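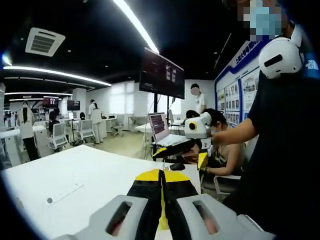
Household robots in general > Are any of them doing real chores yet?

mathebula_h
Posts: 1,315

Starting a new thread so the vacuum one can go back to being about vacuums. Last month somebody over there said we'd all have a machine folding our shirts "by January or so." I'd like to hear from anyone who has seen one do a whole basket, start to finish, in a house it hadn't been set up in. A trade show booth doesn't count, and neither does a video with a jump every four seconds.

I fix commercial dryers for a living, so yes, I have an opinion. My opinion is no.

kakley
Posts: 212

Depends what you call a chore. My dishwasher does a chore. If you mean picking soft stuff up and putting it where it goes, the Prulter does towels. Square ones, one at a time, off a flat table. A friend of my sister got to try it for 9 days and she said it was fine once you learned how to lay the towel down for it.

mathebula_h
Posts: 1,315

"Once you learned how to lay the towel down for it." So she was the one doing the chore.

Themba Nkosi
Posts: 48

I think you're both looking at the wrong end of it. The arms are okay. They've been okay for years. What's missing is practice, and that's the part moving now. People put a gripper in their own hand, do the job with it all day, and the recordings go into training. You can get a lot of different kitchens and a lot of different hands that way without building a single robot. Go look at what this stuff did three years ago.

Nokuthula Adams
Posts: 630

I did that work for 7 weeks, so let me put a damper on it. You hold the thing, you pick up a cup, you set it down, you do it again. A good share of what I did went in the trash. I went too fast, or I turned my wrist in a way no arm could copy, or I dropped the cup. By the afternoon your forearm is cooked. Some of us were careful and some of us were thinking about lunch, and all of it was "human demonstration."

I'm not saying it's useless. I'm saying when somebody tells you the robot learned from people, picture the people at 4:30 in the afternoon.

Themba Nkosi
Posts: 48

Sure, but messy is kind of the point? If everybody did it perfectly it would fall over the first time a cup was somewhere odd.

Nokuthula Adams
Posts: 630

A cup being somewhere odd is good mess. Me being bored is bad mess. From the outside they look the same, and somebody has to sit and sort them. That somebody is also a person, by the way.

ho-yin k
Posts: 94

Shop floor view, for what it's worth. We have two Vorkbridge cells loading blanks into a press. They're great. They've been great since the day they went in, and they're great because the blank is in the same place every time, within a hair. We asked the same company about emptying the mixed returns bin -- gloves, brackets, bagged screws, whatever gets thrown in -- and they sent a very nice young man who looked in the bin for a while and said he'd get back to us.

kakley
Posts: 212

Did he?

ho-yin k
Posts: 94

He did. They wanted us to sort the bin first.

mathebula_h
Posts: 1,315

I'm framing that.

Oratile Mokoena
Posts: 17

Can I push back a little? My mother has bad hands. She can't wring out a cloth or open a jar. If something could pick up what she drops and put it on the counter, slow as you like, wrong one time in five, she'd take it tomorrow. You're all grading this like it has to beat a healthy adult. For her it has to beat leaving the thing on the floor until I get there.

Nokuthula Adams
Posts: 630

Fair, and I hadn't thought of it like that. The one in five would worry me if it's a glass, though.

Oratile Mokoena
Posts: 17

She's on plastic cups already.

dineo_v
Posts: 405

Where I land is that the price never gets mentioned. I clean vacation rentals. A turnover takes me about 30 minutes if the guests were decent, and that's beds, bathroom, trash, and finding the remote. Show me a machine that will do just the bathroom, with hair in the drain, for less than I charge. I'm not scared of it. I'd rent one. I hate bathrooms.

Themba Nkosi
Posts: 48

Give it five years.

mathebula_h
Posts: 1,315

You said that in the vacuum thread. I'd take a bet on one full load of mixed laundry, fitted sheet included, in a stranger's house, no helper off to the side with a tablet. Loser buys the other one a case of dryer belts.

Themba Nkosi
Posts: 48

What would I do with dryer belts? But fine, you're on. Does the fitted sheet have to be folded or just put away? I've never seen a person fold one either.

dineo_v
Posts: 405

I fold them. Come by, I'll show you.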